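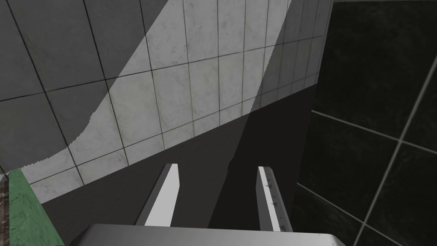
Drisach Simulated Arms Club

The Drisach Simulated Arms Club, usually shortened to Drisach or "the arms club" by its members, is a student robotics club in which high school and first-year college students learn to program robot arms entirely in simulation. It grew out of an evening class taught by Gilles Sabatier, a former machine shop teacher who wanted his students to have as much practice time as they liked, without waiting in line for the one arm the school owned. The club is best known for its yearly contest, the Kauppinen Round, and for the cheerful, rambling lab notebooks its members are asked to keep.

Background

Sabatier's class at first met in a borrowed computer room and had no name at all. Students wrote short programs that told a real arm to pick up a block and set it down again, and a good part of every evening went to resetting the block (and, now and then, hunting for it under the radiators). Moving the work into a simulator let everyone run their programs at the same time, and the class soon filled up with students from other grades who had heard there was finally room for them. By the following August it had become a club, with its own shelf in the library and a rather handsome hand-painted sign.

Software and practice rooms

Members work in Vonix, a simulator put together by the club's older students and looked after by whoever has the patience for it that year. Vonix includes 122 practice rooms. They differ in their walls, floors, furniture and lighting, and many are lit so that bright patches and deep shadow fall across the same tiled wall, a favorite way of finding out whether a program has learned to look for an object or has only learned to look for a certain shade of gray. Much of the work is done from a viewpoint close to the gripper, with the two fingers reaching up into the picture from the bottom edge. New members often find this view confusing, especially when the arm is tilted and the room seems to lean over with it, and the first few meetings are given over to simply driving the arm around by hand until it starts to feel natural.

The Kauppinen Round

The contest is held in the spring and is open to teams of 2. Each team hands in one program, which is then run in rooms the team has never seen. Points are given for reaching an object, closing on it and carrying it to a marked spot, and a few are taken away for bumping into walls. The highest score on record is 573, set by a team called Trukus, whose program moved so slowly that the audience had time to go out for sandwiches and come back before the last room was done.

Notebooks

Every member keeps a notebook of attempts, good and bad, and these are kept on the library shelf for later students to borrow. Sabatier still reads them all and writes his comments in green pencil.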